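Corkar Donor Recognition Gift Box
Set of 4, from the Plisstead workshop

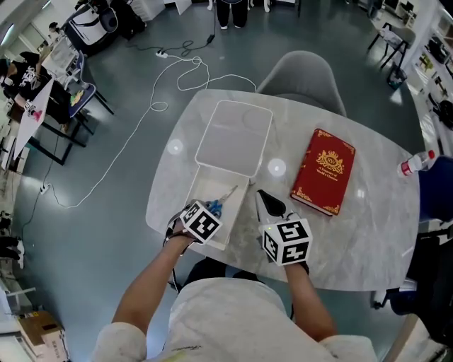 I've been putting together thank-you gifts for donor dinners for a good while now, and the Corkar is the one I keep coming back to! My first big order was for the alumni scholarship evening at Skurkgate College, where Jawad Kazmi wanted every honoree to go home with something nicer than a paper certificate. You get a rigid presentation box, a card with the donor's name on it and a ribbon in your school colors. Books make a lovely filling (I'm a sucker for a red hardcover with gold corners and a crest on the front), and so do framed photos, if they're small.

Ribbon comes uncut, so keep scissors handy - you'll want up to 3 feet per box for a proper bow.

Price: $298 per set of 4
Name cards: 2 per box, in case of a typo
Card style: Paiva script or plain block
Lead time: 3 weeks, longer in September

Send me your donor list as a spreadsheet and I'll email proofs before anything gets printed. Need just one extra box for a late addition? Ask me - I usually have a few on the shelf.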